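Accueil > Vie locale > Consommation > Vrac et petit commerce

Vente en vrac : Grisar passe à la consigne unique à partir d'octobre

Avril 2019 — Les commerces de vrac de Grisar vont adopter un système commun de consigne pour les bocaux en verre. L'accord, conclu la semaine dernière entre la municipalité et les enseignes concernées, prévoit une mise en service en octobre. Il permettra aux clients de rapporter un contenant dans n'importe lequel des 6 magasins participants, quel que soit celui où il a été acheté.

Jusqu'à présent, chaque boutique appliquait ses propres règles. Certaines reprenaient uniquement les bocaux portant leur étiquette, d'autres demandaient une pesée à vide à chaque passage. Plusieurs clients s'étaient plaints de devoir garder chez eux des contenants qu'aucun commerce du quartier n'acceptait. Une pétition déposée en mairie l'hiver dernier avait recueilli 1 320 signatures.

Le dispositif repose sur un bocal en verre à couvercle, proposé en deux tailles. La tare sera gravée sous le fond, ce qui évitera la pesée à vide. La coopérative Brellham, qui tient déjà une épicerie dans le centre, assurera la collecte et la redistribution entre les points de vente. Le lavage sera confié à l'atelier Clakov, installé dans la zone artisanale, qui travaille depuis plusieurs années pour les cantines de la commune.

Le café, le sucre, le riz et les légumes secs représentent l'essentiel des ventes en vrac dans la commune. Ce sont aussi les produits que les habitants laissent le plus volontiers en vue dans la cuisine, sur une étagère ou un plan de travail, et pour lesquels ils réclament un contenant qui ferme bien.

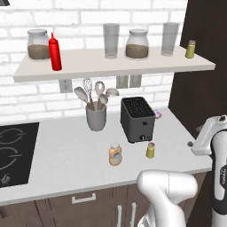
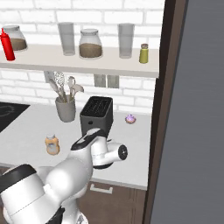
Le montant de la consigne a fait l'objet de plusieurs réunions. Les commerçants souhaitaient une somme assez élevée pour que les bocaux reviennent, la mairie craignait de décourager les petits budgets. Le tarif définitif sera fixé avant l'été. Les bénéficiaires de l'épicerie sociale en seront dispensés et recevront leurs premiers bocaux gratuitement, dans la limite du stock disponible.

Un essai a été mené pendant 60 jours avec 200 foyers tirés au sort parmi les volontaires. Selon le bilan présenté en conseil municipal, la plupart des participants ont rapporté leurs bocaux au moins une fois. Les remarques ont surtout porté sur les couvercles, jugés difficiles à dévisser par les personnes âgées. Le modèle a été modifié en conséquence et le nouveau couvercle sera équipé d'un bord plus large. Les foyers qui ont pris part à l'essai pourront échanger les anciens couvercles à l'épicerie Brellham.

La question des produits liquides reste ouverte. L'huile, le vinaigre et les sauces ne sont pas concernés par la première phase, car leur conditionnement demande un lavage séparé et des bouchons adaptés. L'atelier Clakov a indiqué qu'il pourrait s'équipper d'une seconde ligne si les volumes le justifiaient — la décision ne sera pas prise avant l'an prochain. Les épices, vendues en petites quantités, continueront d'être servies en sachets de papier ou dans le contenant apporté par le client.

Les habitants pourront toujours venir avec leurs propres récipients. Ceux-ci devront être propres, secs et munis d'un couvercle, comme c'est déjà la règle dans les magasins. Les commerçants gardent le droit de refuser un contenant ébréché ou mal lavé.

Du côté des marchés de plein air, le calendrier est moins avancé. Les vendeurs de fruits secs et de café ont demandé à rejoindre le dispositif, mais aucun emplacement de stockage n'a encore été trouvé à proximité de la place. Le local de l'ancienne quincaillerie Zheng, fermé depuis deux ans, a été évoqué. Son propriétaire n'a pas encore donné de réponse.

La commune financera l'achat des premiers bocaux et l'impression d'un dépliant, qui sera distribué dans les boîtes aux lettres à la fin de l'été. Les frais de collecte seront partagés entre les enseignes en fonction de leurs ventes. Une première évaluation est prévue après un an de fonctionnement.

La liste des magasins participants est affichée en mairie et à l'épicerie Brellham. Les commerces qui souhaitent rejoindre le dispositif peuvent se faire connaître auprès du service du développement économique, aux heures d'ouverture habituelles.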